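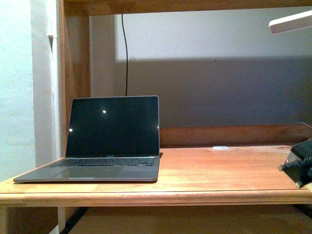 Do bedtime counting stories help first graders with addition? In our class they helped the children who heard them at least three nights a week, and made little difference for the rest.

Carolina Antunes and I sent counting stories home with six families from Delach Elementary in October. Each child did a short addition sheet before and after.
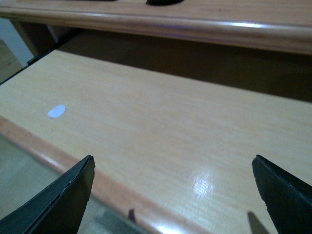

The sheets covered sums up to 20, and we marked them the same way both times. Parents kept a reading log — two of the logs came back with whole weeks blank, so we left those children out of the comparison.

Our supervisor, Demetrio Soler, asked us to repeat the work with a larger group and a story set that includes subtraction.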